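Tirnel Two-Finger Gripper: Laundry Test
Reviewed by Zoia Harasym, 7 Feb 2018

Every few months there is another video of a robot folding a towel. The towel is always square, and the video is always sped up. I wanted to know how far off the real thing is, so I spent two weeks with one part of such a robot, the hand. The Tirnel is a two-finger gripper meant to go on the end of an arm, but it also comes in a hand-held version that you work with a trigger. You supply the arm, the eyes and the brain. If a chore can't be done this way, a machine with the same fingers isn't going to do it either.

The price is $208 for the hand-held version. The arm mount costs extra and I did not test it.

Setup is easy. The fingers come attached, and the only thing to adjust is the spring, with a hex key that is in the box. The manual is translated badly in places but the drawings are clear. It took me one evening to stop squeezing the trigger too hard.

I started with clothes because that is the chore I would most like to hand over. I laid things out flat and tried to pick them up, move them and fold them using the gripper and nothing else.

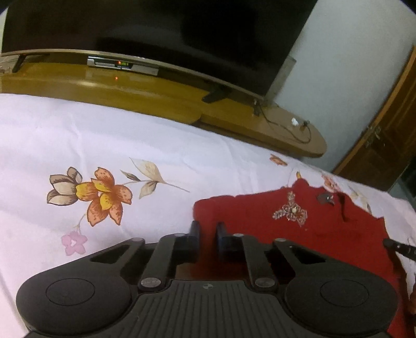
The decorated red piece on the floral cloth, with the fingers at its left end.

Flat fabric is hard. When you pick up a shirt with your own hand, you push it a little with a fingertip, a wrinkle comes up, and you pinch the wrinkle. The Tirnel can do this, but you have to come in at a low angle with the fingers open only a little and press down while closing. Too much pressure and you pick up the sheet underneath as well. Too little and the fingers close on air. Over the whole test I tried 54 pickups on flat clothes and missed 11 of them. That is a better score than I expected, but I was steering, and I could see when I had two layers and let go. A robot would need to notice that too.

Anything with decoration on it needs care. Beads and raised stitching give the fingers something to catch on, and you don't want them to catch there. I went for plain edges after the first evening.

Once the fabric is up, things improve a lot. The grip is firm and stays firm. You can carry a piece of cloth across the room without thinking about it. 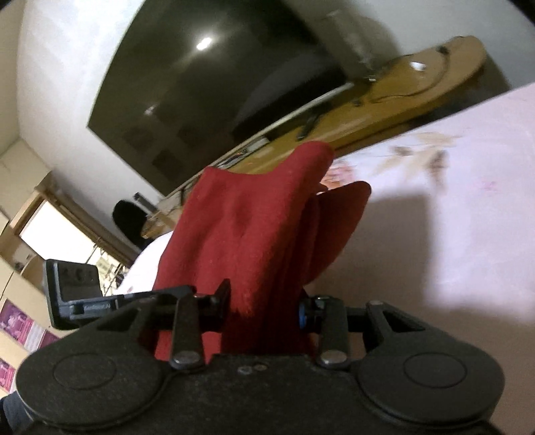
Red cloth in the grip. The top folds over and droops to the right.

Cloth hanging from one point takes whatever shape it likes, though, and this is where the chore stops being easy. To fold something you need to find a second corner, and with a single gripper the second corner is usually somewhere inside the bunch. I could drag a shirt flat by pulling one edge at a time. I could fold it in half if it was already flat. I could not do a sleeve neatly. Sunil Karunaratne, who borrowed the unit for a day, did better than me by laying the cloth over the edge of a table first, and even his pile looked like a teenager's.

I also tried a few other jobs. Putting socks in a basket was fine, even quick. Clearing remotes and pens off a desk was fine. Coins were hopeless. Peeling a pillowcase off a pillow worked if a second person held the pillow.

For comparison, the Duller hand gripper I reviewed in November has wider, softer fingers. It is gentler on thin fabric and worse at edges. I would pick the Tirnel for clothes and the Duller for kitchen things.

Complaints: the trigger is stiff and my hand was sore after half an hour. It is bulky in front, so in tight spots the body gets there before the fingers do. There is no left-handed version. Black plastic shows every bit of lint.

Can a machine do the laundry yet? With this hand, it could move laundry from one place to another, which would be of some use to me. Folding is still a person's job. The fingers are good enough for most of it, and I say that having done the steering myself. What they lack is a partner on the other side, plus something that knows where the second corner went.

If you build robots as a hobby, or want to understand why your shirts are still unfolded, the hand-held Tirnel is a fair buy at the price. If you want help with chores, keep your money for now.

Good: strong grip, simple setup, handles edges and wrinkles well
Bad: stiff trigger, bulky body, right hand only
Score: 7 out of 10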